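家务窍门:怎么在家里安置新闻

1月14日 星期六

上一期讲除水垢,来信不少,有一半在问同一件跟水垢无关的事:家里的新闻太多了,往哪儿放。有人指的是报纸,门厅里摞到膝盖;有人指的是手机里的截图;还有一位读者说的是她公公,饭桌上每道菜配一条评论员文章。公公我管不了,其余的可以说说。

先交代一下我的资格。我在《Cullimine晚报》的读者来信版打过几年杂,主要工作是拆信封,顺便见识了人在生一篇报道的气的时候能用掉多少感叹号。后来那个版面缩成半版,又缩成一个邮箱地址,我就回家研究水垢去了。

旧报纸

想留的当天剪,不想留的当天出门。放到周末再处理,这种话我对自己说过很多年,结果是有一个周末我坐在地上读完了前年的全部副刊,一张也没扔。

剪的时候连报头和日期一起剪。只剪正文的人,三年后手里会有一块方方正正的黄纸,上面某位官员“表示将尽快解决”,至于是哪一年的尽快,无从查考。版面太大剪不下,就用铅笔在空白处写上报名、日期、版次。圆珠笔会洇,胶带会发黄变脆,最后把字一起揭走,所以粘贴用淀粉糨糊,薄薄一层,上面压一本厚书。压书请选平时不看的,每家都有。

新闻纸本身带酸,阳光一照就脆。真心疼的那几张,复印到好一点的纸上,原件夹进无酸纸袋,放在衣柜中层。别放厨房吊柜,油烟对社论的伤害我见过,整篇半透明,反面的汽车广告清清楚楚。

没有留存价值的报纸,擦玻璃仍然好用,垫鞋里吸潮也行。彩印的铜版插页不吸水,擦了等于没擦,直接回收。有人喜欢挑自己讨厌的专栏来擦窗,我不反对,只提醒一句:擦之前把它团软。
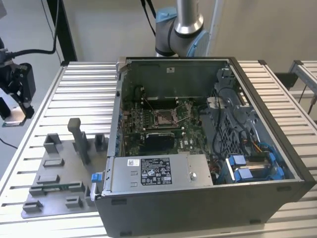

包鱼就不必了。油墨这东西,看得下去不等于吃得下去。削土豆皮时垫在下面可以,垫完一卷就走,台面都省得擦。

手机里的截图

现在的剪报大多是截图,这比纸更难收拾,因为它不占地方。我手机上个月提示存储已满,打开一看,相册里3710张图,头一屏全是别人已经删掉的帖子。我为什么要替他们留着呢?当时一定有很充分的理由,大约是准备哪天在饭桌上拿出来,一锤定音。到现在也没轮到。

截图有截图的规矩。要截就截全:账号名、发布时间、原文,都在同一张里。光截一句话,过两个月你自己都会怀疑是不是自己编的。截完顺手复制链接,贴进备忘录,后面加半行字说明当时为什么生气。这半行字很要紧,气消得比人想的快,剩下一张图,你对着它看半天,只觉得字体不错。

回应某条帖子的截图,连被回应的那条一起存。我在报社拆信的时候,一大半的糊涂账都出在这里:读者寄来下半句,编辑部手里有上半句,两边各自气得发抖。

每个月清一次,挑等水开的工夫就行。拿不准的先扔进一个叫“待审”的文件夹,下个月还没想起来,就删。我用的是Zodik的相册整理,便宜,笨,会把发票认成社论,好在从来不自作主张替我删东西。用别的也一样,关键是关掉“回忆”功能,没有人需要在早上七点重温去年今日的一场骂战。
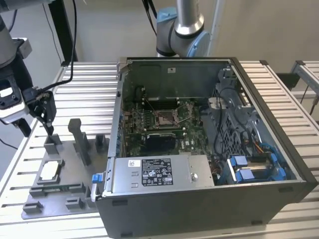 家庭群里的转发

这一节是应多位儿媳、女婿的要求写的。

家庭群有个特点,消息传得比真假鉴定快得多。长辈发来一条“某记者公开承认”,底下已经站了一排竖大拇指的,你这时候贴一篇辟谣上去,效果等于在年夜饭上查户口。我的办法是私下发,措辞要软:“这个我也看到了,后来那家报纸好像改了,您看看。”把“后来”两个字放在前面,给人一个台阶,台阶的高度刚好够长辈自己走下来。

查的时候按下面的顺序走,一杯茶没凉就能做完。

看原话出自哪里。转了几道手的截图,找最早的一条。找不到最早的,就当没看见。

看说话的人是什么身份。编辑、记者、专栏作者、公关部门,这几种人说的话分量不同,标题里常常统统叫“某报”。一个副主编半夜在自己账号上发牢骚,和报社第二天的正式声明,是两样东西,收纳时也请分两格放。

看日期。每年总有几条老新闻过冬出来活动,和蟑螂差不多,专拣暖和的地方爬。

看有没有更正。更正通常很小,在页末,灰色字。《Stania周刊》有一回把邻市的水价写高了一倍,更正登在猫粮广告下面,我们街上到今天还有人每个月为那个数字叹气。

查完发现是自己错了,也请在群里说一声。一句话足够。我见过有人为了不说这一句,连着发了一晚上的养生文章。

给编辑部写信

总有一天你会想写。憋着对身体不好,写在评论区对别人身体不好,所以还是写信。

初稿随便写,写完存着,去洗碗。碗洗完回来,把所有形容词删掉,看还剩什么。如果剩下一个事实错误,那就是一封好信;如果只剩下“敬启”和落款,那么碗洗得很干净,今天也算没有白过。

信里写清楚:哪一天,哪一版,哪篇文章,哪一句,应该是什么,你怎么知道的。一封信只提一件事。我拆过一封长信,整整34页,从一篇讲公交改线的报道说起,途经作者的前一份工作、报纸的字号、纸张的气味,最后落在她和邻居的一堵墙上。写得非常好,我们传阅了一个星期,可惜公交那一句到底错在哪里,她忘了写。

批评某个记者的时候,批评那句话。他的长相、口音、婚姻状况,都和那句话的对错没有关系,写进去只会让编辑松一口气,把整封信归到“情绪类”的抽屉里去。那个抽屉真有,在窗边,很深。

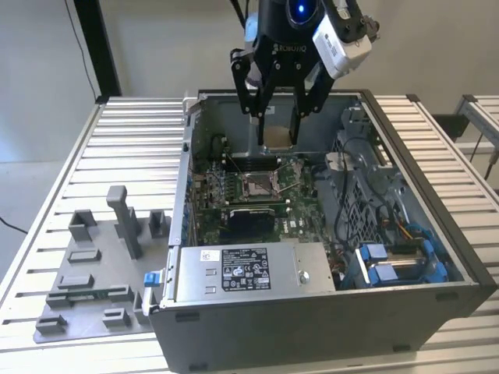 信寄出以后,别每天去翻报纸。规矩一点的编辑部一两个星期会有回音,多半是一封客气的短信,说“已转交有关同事”。这句话我当年也打过很多遍,据我所知,有时候真的转交了。等满四个星期没有动静,可以再写一封,附上第一封的复印件,语气不变。第三封就不建议了,第三封通常寄到的是抽屉。

给报社发邮件,标题写“更正请求”加文章题目。别写“震惊”“痛心”“最后通牒”,这些词会被当成推销保健品的,连人带信一起进垃圾箱。

饭桌上

有读者问能不能立个规矩,吃饭不谈时事。我家试过,第一天谈了天气,第二天谈了楼上装修,第三天从楼上装修谈到物业选举,又回来了。后来改成汤上桌以前可以谈,汤一上就停。这个办法唯一的漏洞是有人会拖着不盛汤,我不说是谁,反正炉子归我管。

收音机挪出厨房,是我今年做过的最有用的一件事。油锅和整点新闻放在一起,两样都容易过火。现在它在阳台上,对着一盆葱,葱长得还行。实在想边做饭边听,就听录好的,听的人知道随时能按停,切菜的手会稳一些。

手机别靠在调料架上看直播。除了油烟,还有一个问题,一场听证会可以开六个钟头,红烧肉等不了那么久。我糊掉过4锅,其中一锅糊在“请发言人简短回答”那一段。糊锅的救法是换锅,上面的肉轻轻拨出来,别刮底,加热水、一小片生姜,重新小火焖。锅底撒小苏打加水煮开,放到凉,再用木铲推。煮了两遍还下不来的,隔夜再说。

关于订阅

读者常问该订几份。我的标准是,订你看得完的,再加一份你不大同意的。后面那份不用天天看,隔几天翻一翻,知道对面的人在为什么着急。Li路口的报亭还能零买,老板会替熟客留一份,钱放在糖盒里。

网上订阅的,在日历上记好自动续费的日子,提前三天提醒。取消键的位置各家不同,共同点是都不在你找的第一个地方。打电话取消时,对方会问原因,答“搬家”最快,别说“贵报最近的立场”,那样至少多聊二十分钟,最后对方送你三个月,你又多出一摞。

下一期本来要讲保温杯的密封圈,有几位催得很紧。密封圈先用淡盐水泡着,别拿开水烫。来信照旧写到本栏,报纸油墨沾到白衬衫的问题收到好几封了,肥皂之前先试酒精,找个看不见的角落试。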